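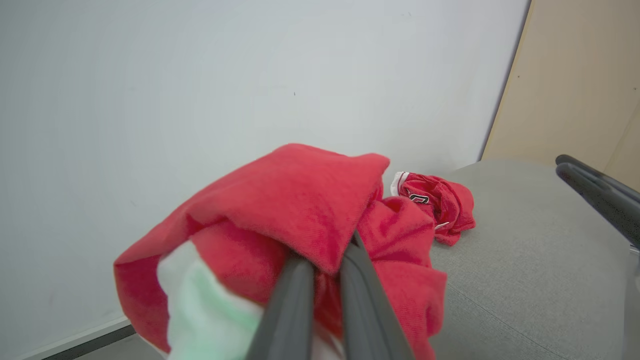
Red fleecy fabric and a crumpled red jersey with white trim.

Millura Opens Winter Clothing Drive With a Call for Team Jerseys, Fleece and Anything Else Warm and Washable

PRATSIDE, 12 December 2020 – Millura, the neighborhood clothing exchange on the lower end of Grabner Street, is opening its winter drive this month and would dearly love to see what you have at the back of the closet. The drive runs through the end of December, and all kinds of everyday clothing are welcome, from fleece pullovers and terry robes to the soccer shirt your son wore for one season and then outgrew over a single summer.

Last winter the exchange passed along 1136 pieces of clothing to families in Pratside and the villages nearby. This year the goal is 1618, and the sorting tables have been going since the first bags came in.

"We had a whole heap of red on the first morning, and I must say it cheered everybody up," said Brigitta Trummer, who runs the sorting room. "People think we only want coats. We do want coats, of course, but a soft fleece top or a good jersey gets picked up just as fast, and the children always go for the ones with a number on them."

Sports clothing has its own rack this winter, an idea that came from Gaétan Fraser, a youth coach who kept finding outgrown team shirts in the trunk of his car after practice. Old club colors are fine, and so are shirts with a name or a number printed on them. Shin guards and shoes, sad to say, have to wait until spring, when there will be more shelf space.

Everything should be washed and fully dry before it comes in. Please turn jerseys inside out for the wash to protect the printing, close the zippers on fleece, and leave out the fabric softener if you can manage without it (several of our families have small children with sensitive skin). There is no need to fold anything. It all gets shaken out, looked over for loose seams and folded again on the table anyway, so a bag stuffed to the top on your way out the door will do very nicely.

Small repairs are done in the back by Bohumila Tóth, who is also offering mending evenings during the drive for anyone who would like to learn to reattach a cuff or replace a collar band. The evenings are free, tea is provided, and you are most welcome to bring a piece of your own to work on.

Donations may be left at the Millura front counter during opening hours or in the blue bins inside the entrance of the Zeltura market hall. For large donations, a household pickup can be arranged by speaking with Konrad Hubmann at the front counter, who plans the driving route and would be grateful for a little notice.

Press contact: Meinrad Nägeli, Millura, 36 Grabner Street, Pratside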